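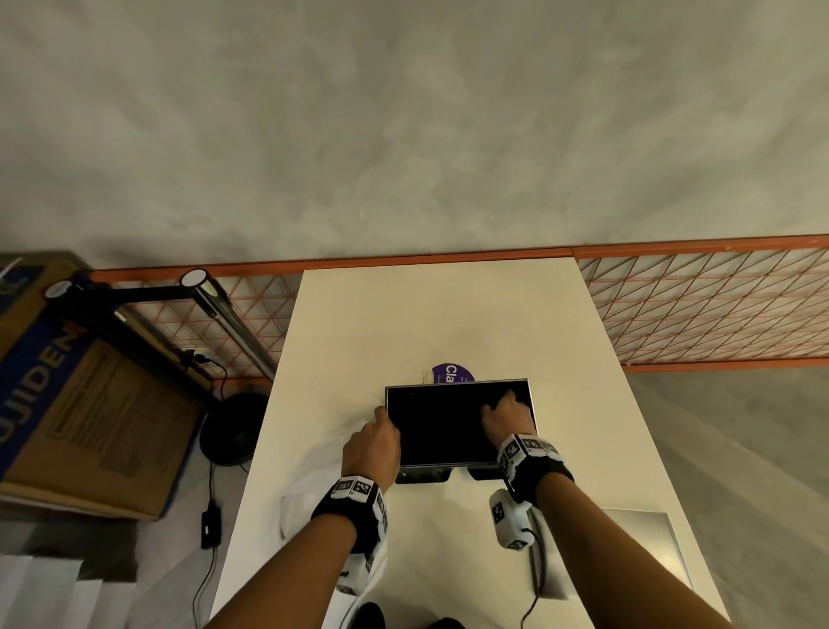 Puesto de captura manual Larier
Equipo para registrar tareas de manipulación y entrenar robots

Inicio > Automatización > Captura de datos > Puestos completos

Referencia: 1892
Fabricante: Larier
Distribución y servicio: Dorov
Disponibilidad: bajo pedido

Descripción

El puesto Larier registra el trabajo de dos manos sobre una mesa para enseñar después esas mismas tareas a un robot. El operario lleva una pulsera con marcadores en cada muñeca y trabaja con las piezas reales: monitores, tabletas, cajas, piezas pequeñas. No hace falta tener el robot en planta durante la captura, de modo que la compra del brazo puede dejarse para una segunda fase del proyecto.

Se vende como conjunto o por partidas. Quien ya tenga mesa e iluminación puede pedir solo las pulseras, el módulo de seguimiento y la licencia.

Qué incluye el conjunto

Par de pulseras con marcadores cuadrados en blanco y negro
Módulo de seguimiento con cable
Cámara de cabeza con soporte regulable
Programa de grabación y revisión, licencia por puesto
Maleta de transporte
Puesta en marcha a distancia

Qué no incluye

Mesa, lámpara, ordenador de grabación, vallado y piezas de trabajo. La instalación eléctrica corre por cuenta del cliente. Tampoco se incluye el robot; para presupuestos de brazo y pinza, consulte la sección Clundel de este catálogo.

Espacio y montaje

Mesa rectangular de superficie lisa, mejor blanca o gris claro. Los tableros muy brillantes dan reflejos y obligan a repetir tomas. Si se va a trabajar con pantallas u otras piezas oscuras con brillo, conviene prever una lámpara orientable junto a la mesa y probar el ángulo antes de empezar la serie.

Deje libre un paso de 50 cm por el lado del operario. Los cables deben ir sujetos o recogidos fuera de la zona de paso.

En naves con circulación de carretillas, el puesto se coloca dentro de una zona delimitada. Dorov suministra barandilla y malla Rautiainen por metros, con presupuesto aparte.

Cómo calcular el presupuesto

La partida que más se queda corta es la de horas de operario. Una tarea sencilla, como orientar una pantalla sobre su base, pide una serie de 300 tomas útiles. Al tiempo de grabación hay que sumar la preparación de las piezas, los descansos y la revisión posterior.

Cuente también con lo siguiente:

Licencia: renovación anual a partir del segundo año
Pulseras de repuesto: un par por cada turno
Almacenamiento: disco local o servidor propio
Formación: una jornada en sus instalaciones, opcional

Para un solo puesto recomendamos empezar con una tarea y ampliar después. Con dos o más puestos en la misma sala hay que pedir juegos de marcadores distintos; indíquelo en el pedido, ya que se imprimen en fábrica.

Plazos

La oferta se envía en 2 días laborables. El material sale de almacén casi seis semanas después de confirmar el pedido. Las solicitudes con instalación incluida se agrupan por zonas, y para la campaña de abril ya se admiten reservas.

Garantía y mantenimiento

Dos años en electrónica. Las pulseras y las fundas son consumibles y quedan fuera de la garantía. Limpieza con paño seco; los marcadores rayados o despegados deben sustituirse.

Solicitud de oferta

Indique número de puestos, tipo de piezas, medidas de la mesa y si necesita vallado. Adjunte un plano de la zona si lo tiene.

Contacto comercial: Horácio Nogueira, Dorov, departamento de automatización

Productos relacionados
Par de pulseras de repuesto Larier
Barandilla y malla Rautiainen
Brazos y pinzas Clundel

Ficha actualizada el 19/11/2023. Precios sin IVA, según oferta.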